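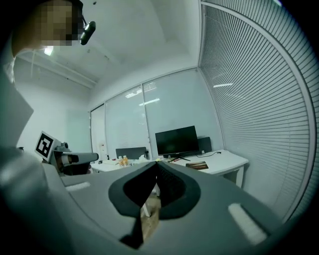
From: Szymon Chmielewska
To: Tremovden home rooms list
Date: 29 October 2026
Subject: Re: white desk, thin legs, old wooden floor

Dear Dilani, dear all,

Thank you for your long message. I read it two times, and I will try to answer in the order in which you wrote. I apologize in advance for the length and for my English when it comes to the names of small metal parts.

Dilani Uddin wrote:

> We moved the study into the back room in February and I am still not
> happy with the desk. It is a plain white top on thin white legs, from
> Wonderex, and it stands on the original wooden floor. When I type, the
> monitor shakes. I tightened all the screws and it helped for a few
> days. Is it the floor or the desk?

I have a very similar desk, also white, also with thin legs, also on a brown wooden floor, so I had the same question. In my case it was both. The floor in my room is lower near the wall than in the middle. I did not believe this until I laid a long level on it. The difference was only 5 mm over the depth of the desk, but with thin legs this is enough, and one leg was almost in the air. It touched the floor only when I leaned on that corner.

Please try this before you buy anything. Take everything off the desk, also the monitor. Push a sheet of paper under each foot. If the paper goes under one foot easily and not under the others, it is the floor. If the paper is stuck under all of them and the top still moves when you push it from the side, it is the desk.

For the floor I turned the adjustable foot. On my desk it was so stiff that I thought it was only a cap, and I lived with it for a long time as if it was a cap. I had to lay the desk on its side on a blanket and hold the foot with pliers, with a cloth between. After this it turned quite normally by hand.

For the desk itself I did as follows. I loosened all the leg screws by half a turn, put the desk on its feet, pushed it gently until it stood as it wanted to stand, and only then tightened the screws again, going across from corner to corner and not around. I believe that you tightened them while the desk was standing crooked, and then they hold it crooked. This is also what the person in the shop in Sturngate told me, although he said it less politely.

> Somebody on this list said once to screw a board across the back,
> between the legs. Does that really do anything? I don't want to drill
> into the legs if I can avoid it.

It does a lot, but I would not drill the legs either. They are thin tube and I do not trust a screw there. I fixed the board to the underside of the top with small angle brackets, and to the legs with pipe clamps of the kind that has a rubber strip inside. The clamps are not beautiful. I painted them white and now I see them only when I look for them. My board is 10 cm high, and if I did it again I would make it higher, because I have enough space behind my knees and a higher board would hold better.

Be careful with the length of the screws going up into the top. The white tops are often hollow in the middle, with something like cardboard inside, and full only near the edge. A screw in the hollow part holds nothing. Knock with your finger and listen, the sound changes clearly. I made one wrong hole, and I filled it with glue and a piece of a wooden skewer. It is on the underside, so only the cat knows.

> Also the floor. The feet have already left small round dents and there
> are gray marks where the chair rolls. The landlord hasn't seen it yet.
> What do people put under a desk that isn't one of those plastic mats?

The gray marks on my floor went away with a damp cloth and a drop of dish soap. Please test it in a corner first, I do not know what finish your floor has. The dents are another matter. I tried the method with the iron and the wet towel which is recommended everywhere. One dent became smaller. Another one stayed the same, and the finish around it became a little white, so after this I stopped. I would not do it on a floor that belongs to a landlord.

Under the feet I now have round pieces of thick felt, and I glued a thin disk of plywood between the foot and the felt so that the weight is on a bigger area. It is important that the disk is bigger than the foot. The felt alone becomes flat very quickly, and sand collects in it, and then it is a kind of sandpaper. I change it when I remember, which is not often enough.

For the chair I changed the wheels to soft ones. I wrote the name of them in an old message but I cannot find it in the archive. They were from Grimshaw, the hardware place, from the drawer next to the door handles. You have to pull out the old wheels with some force. Mine came out all at once and I sat down on the floor.

I do not use a mat. I had a woven rug for one winter and the chair pushed it into waves.

> Next thing is the light. The ceiling has a raised rectangle in the
> middle with beams around it, very nice, but the small lights are set
> near the edge, and when I sit at the desk one is behind me and I work
> in my own shadow. Moving the lights is not possible. Would you turn the
> desk around, or just buy a lamp?

I would turn the desk first, because it costs nothing. My own ceiling is also white with a raised panel, so I know what you mean: the light comes down from one side and the middle of the room stays flat and a bit dull. When I sat with my back to the lamp I had the shadow of my hand exactly on the paper. I turned the desk by a quarter, so that the light is on my left, and I am right handed, so now the shadow falls away from what I write. If you are left handed you should do the opposite.

There is then the problem of the screen. With a white desk you also get the ceiling light back from below, from the top of the desk, and some people are disturbed by this more than by the reflection in the monitor. I put a big piece of dark gray felt under the keyboard. My wife calls it the tablecloth. It helped my eyes in the evening more than the lamp did, and it is also more quiet.

About the lamp: if you buy one, take a model which clamps to the edge, but not on the corner which is the most wobbly. I did exactly that, and each time I typed the circle of light was dancing on the wall. Also put a small piece of wood under the clamp, for the reason I wrote above, that the top can be hollow.

> Last question, cables. Because the legs are so thin, everything shows.
> I have a power strip on the floor and it drives me mad when I sweep.

The power strip should go under the top, I agree with everyone who wrote this before me. I used a metal tray of 61 cm, which is a little too long for my desk, and I hit my knee on the end of it until I moved it toward the back. A shorter one would be enough for a monitor, a laptop and a lamp. Only one cable goes from the tray to the wall. I led it down the inside of the rear leg and tied it with strips of white hook and loop tape. Please do not use the plastic ties that you must cut. You will change something within a month, and with the scissors you can cut the cable too. (I did not cut it fully.)

If the rear leg is not the one near the socket, do not cross the floor with the cable. Take it along the board that you will mount at the back, it has then a second use.

Leave a loop near the monitor, so that you can turn the screen or pull the desk away from the wall for sweeping. I made mine too short the first time, and when I pulled the desk, the monitor came also.

One more thing you did not ask. You wrote in September that you think to sell the desk and to buy a heavy one. I looked at the same heavy ones, and the one I liked was 600 in our money, without delivery, and it would have to go up our stairs. With the board, the clamps, the felt and the wheels I spent much less, and the monitor is still when I type. It moves when I erase something with a rubber eraser, but this I accept.

I can measure the board and the clamps if somebody needs the exact sizes. The diameter of the leg is important for the clamps, and I suppose that yours can be different from mine, so please measure first and do not order from my numbers.

May I also ask a question to the list? The white edge strip on the front of my desk is starting to come away where my arms rest. It is still in one piece. I have seen the advice to iron it back, but after my experience with the floor I am a little afraid of the iron. Has somebody done it with contact glue, and how did you hold it while it was drying? My clamps are all too short to go around.

With kind regards,
Szymon Chmielewska

--
Tremovden home rooms list
To leave the list, send an empty message with the word "leave" in the subject.
Please shorten quoted text before you reply.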